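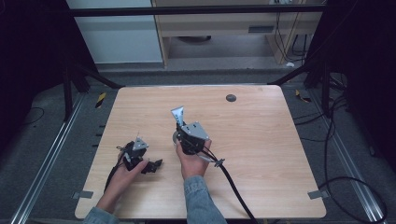
Pluramham, July

Clastulow Handheld Gripper Pair
Safe use and good practice

The Clastulow pair is a left and right gripper held in the operator's hands and used at a table. It is supplied for recording manual tasks and for teaching work to robot arms. This page covers the working rules that apply to every pair we ship. Read it before first use and keep a copy near the station.

Who may use it

Operators need one supervised session before working alone. The supervisor signs the station sheet, and the sheet stays with the station. Visitors may hold the grippers with the cables unplugged.

Before you start

Clear the tabletop of anything that is not part of the task.
Check that the table brackets are tight.
Look along the full length of each cable for cuts, flat spots or exposed braid. A damaged cable is taken out of service. Tape is not a repair.
Open and close each finger 3 times without a load. Movement should be smooth on both sides.
Check that the metal plates on top of the units are firm. If a plate moves under light finger pressure, stop and tighten it with the key provided.

Cables

Cables may cross the tabletop and drop over the edge nearest the operator. Leave enough slack for a full reach in every direction. Clip the cable close to the unit so that a pull is taken by the clip and not by the connector.

Spare cable on the floor must be kept out of the space where the operator stands and steps. Coil it loosely to one side. Do not run it under chair wheels or pinch it against floor rails. Use yellow and black markings for low parts that people could walk into.

During work

Keep fingers away from the jointed parts while the unit is live.
Long sleeves are allowed if the cuffs are close fitting. Remove rings and bracelets.
Do not pass a live gripper from one person to another. Set it down first.
Take a break after 12 recordings, or sooner if your wrists are tired.
Do not lift more than 400 grams with one unit.

At the end of a shift

Power down before unplugging. Wipe the units with a dry cloth and put them back in the case with the fingers closed. Write any fault on the station sheet, even a small one.

Service

Pairs are checked every 2 months. Replacement cables and clips can be ordered from Alhassan. Finger sets come from Zoltex and must be fitted as a matched set, left and right together.

Questions about these rules: Pornthip Chaimongkol, product safety
Training sessions and station sheets: Deividas Liepiņa, customer support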